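Blue finger pads on hand-held gripper keep slipping on plate rims -- clean, swap or adjust?
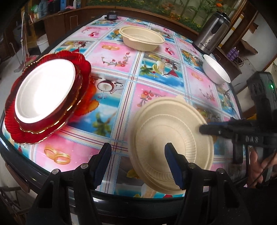 Grippers & End Effectors > Maintenance

Stepan Dovhaniuk
Hi all, I've got a two-finger hand-held gripper, black fingers with blue rubber pads on the tips, and I've been using it on dishes at the dining table. It was great for weeks! Now thin stuff gives me trouble, mostly light round plates when I tip them up and try to take them by the rim. The rim slides down the pad, or one finger touches first and pushes the plate away before the other one gets there. Bowls are mostly fine. Heavy glass plates I haven't been brave enough to try (they're not mine).

My counter says 2,168 closes on this set of pads. I wiped them with a dry paper towel and that helped for maybe 5 grabs. Do I need new pads, or is something out of line? There are two little screws showing on each finger and I don't want to touch them until somebody tells me what they do.

Dolores Thibodeaux
Don't start with the screws! Wash the pads first. Dry paper towel just moves the grease around, and anything that lives near a kitchen gets a film on it. I use warm water with a drop of dish soap on a cloth, wipe each pad, wipe again with plain water, then let them air dry all the way. Keep the cloth wrung out so nothing runs down into the finger. I stay away from solvents on rubber, I ruined a set that way back in August and they went hard and shiny.

Once they're dry, press a fingernail into each one. If it springs back, you're probably good. If the dent stays, or you see little cracks by the edge, change both pads together. I changed only one once and ended up with a grippy side and a slidey side, and the plate kept rotating on me.

After that, close the gripper slowly on a strip of paper and tug. Do it at the tip, then a bit lower. Paper that's tight down low and loose at the tip means the fingers aren't meeting flat, and then yes, you're into the screws. Mark where the finger sits with a pencil before you loosen anything, back them off just enough that it moves, line it up, and snug them a little at a time, going back and forth. On mine it took 3 tries -- very annoying, but the rim thing went away.

Tamer Qudah
had the same thing, it was the pads. new ones and done. I swap mine every 100 hours now whether they look bad or not

Stepan Dovhaniuk
Thanks both! Going to try the soap tonight and the paper strip after that. Will post back if I end up loosening anything.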